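The owner of the small tea shop in Gendelis opened her doors in November, on the street which goes down to the old harbor. "I had only 2 teas that I could honestly recommend," she told me. "The rest I learned from customers."

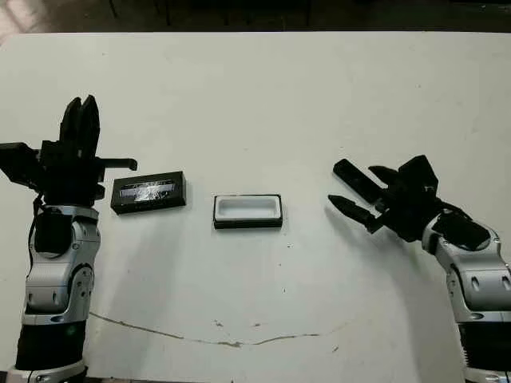

A black box and a shallow white tray on a white table.

Today she keeps 122 kinds, most of them from a trader in Prosidport. I asked if so many is not too difficult. "It is difficult for the shelves," she said. "People ask for the same five." Her own favorite is a black tea from Gündoğdu, and she drinks it without sugar.

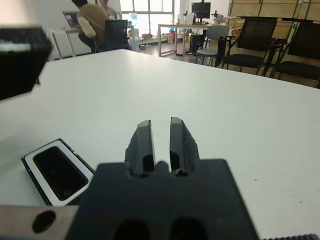
A small box with a glossy black panel, on the white tabletop.

We spoke also about water. She heats it to 100 degrees for black tea and lets it cool to about 60 for one green tea which she sells in spring. "My mother would laugh at me," she said. 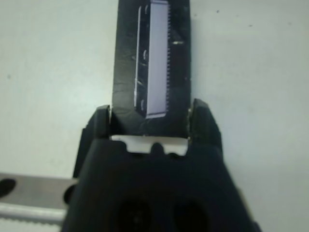

Next year she wants to rent a second room in Staven, for tastings in the evening. The rent there is lower, but the bus stops early, and she has not yet decided.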